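6. Visitor demonstration: computer case station

6.1 Confirm with the Kukville site office that the group does not exceed 11 persons.
6.2 Seat visitors behind the floor line, 2 metres from the bench.
6.3 Open the case and place it on the bench with the interior facing the arm.
6.4 Select the Avero open day programme and set the speed to 20 per cent.

CAUTION: Only the trained presenter may work at the case while the arm is enabled.

6.5 Start the programme and bring the gripper to the cabling by the drive bay.

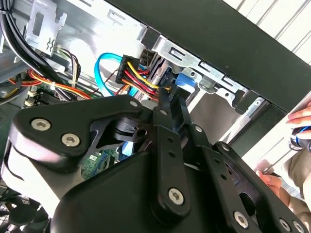
Figure 6-2. Gripper at the power wires, inside the open case.

6.6 Press HOLD before inviting questions.

NOTE: Report any stoppage to Ama Mensah before restarting.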